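About us

Hello, and thanks for clicking through to the bit of the website that everyone puts off writing! I'm Sheyla Ccori and I run Cuervo, a small shop and packing room in Hembridge where we put together wash baskets. Shampoo, soap, flannel, comb, whatever you've ticked on the order form, all in one basket with a handle so you can carry it down the corridor to the shower and back again without dropping the lot.

The idea came out of my second year in student digs (two bathrooms, eleven of us, one shelf). I spent that whole winter carrying bottles under my chin. My mum posted me a plastic basket with holes in it and I loved it so much that I bought one for everybody on my landing, and then the landing upstairs wanted them too, and that was more or less the business plan.

We started at my kitchen table in Prurkcombe, moved to Hembridge one very wet January, and the first thing I bought for the new place was a proper table. I'm fussy about tables! I wanted a pale wooden top, nothing fancy, so that a hair or a drip or a stray bit of label shows up straight away and gets wiped before anything is packed on it.

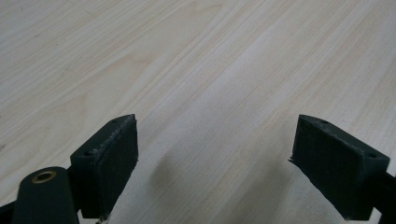 The table top, grain and all.

Last year we sent out 3,013 baskets, which still makes me go a bit wobbly when I say it out loud. Most go to students in September, but there are plenty for people off to hospital, for swimmers, for campers, and for one narrowboat couple who order a new one every spring and never say what happens to the old one.

We've tried a lot of baskets. Wicker looks gorgeous and goes mouldy. Solid tubs hold a puddle at the bottom, and then your soap turns to jelly. So we keep coming back to white plastic with little square holes, an oval shape and an arched handle over the top. Bottles go in first, the big shampoo before anything else, then the soft things tucked round them so they don't rattle. If you order our Pokis set, the small one for children, the flannel goes on top with the child's name showing.

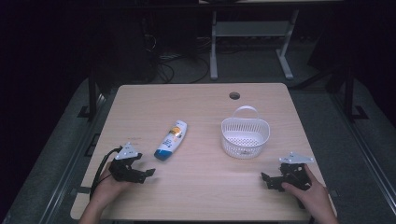 Marguerite, one of our longtime customers, wrote to tell us that the handle is the whole point, that she hangs it off the tap while she washes her hair, and could we please do a deeper one for tall bottles?

We're working on it, Marguerite! I've got samples of a deeper one at home and I've been testing them in my own shower, much to the annoyance of everyone else who lives there.

Orders over £30 go out with free postage. You're also welcome to collect from the shop, where the kettle is usually on. Ring the bell twice, as we often have the radio up.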